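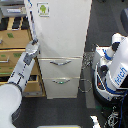 The arm at the left edge of the filing cabinet, Fetch on the right

I keep the document room at Mirnier, or did until February, when part of the job went to an arm. The project is called Flesis. Its first task is opening and closing drawers, and I have been asked often enough what that does to the people who used to open them that I would like to write it down once.

The old procedure was simple. A request came in from Nistor, our order system, and one of us walked over, pulled the file, scanned it and put it back. Two of us covered it. On a busy day we had 98 requests, and most of the time went into walking and into finding out that a folder had been put back in the wrong place.

The new procedure has more steps and fewer of them are mine. Zenbridge wrote the control software and trains it on recorded attempts. A drawer counts as a separate task from its neighbor, and opening counts as a separate task from closing. Anything with a different handle has to be learned again, or at least checked again.
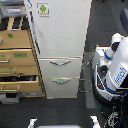 Two drawers on the cabinet, and the wooden chest with its bottom drawer partly open

What changed first was the labels. I used to write them for people who knew the room, which meant abbreviations and the odd arrow. Now every location has a fixed name, and the name in Nistor must match it letter for letter. I spent roughly 6 weeks on that. It was dull work and it should have been done years ago.

The second change was furniture. We can't move a cabinet to sweep behind it without telling Zenbridge, and a shift of 2 centimeters is enough to go in the log. My coworker finds this absurd. I find it annoying but consistent.
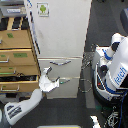 Anca Nedelcu

Then there is the question of hours. Nobody was let go. My coworker moved half her time to intake, where the backlog was worse, and I now do what the project plan calls supervision. In practice I reset drawers between runs, note failures and decide whether a failure is the arm, the drawer or the request. The third kind is the most common, and it is still fixed by phone.

I was not given training for this, only a 7-page guide and an emergency stop. The guide is good on stopping and thin on restarting.
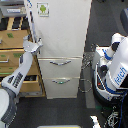 Pay grades have not caught up either. My job description still says filing, and the review form asks how many folders I handled, a number that now goes down when I do the work properly. I have raised it with my manager and she has passed it on. Until there is an answer I am keeping my own sheet with runs, stops, causes and minutes lost - the same columns Zenbridge uses, so the two can be compared at the next review.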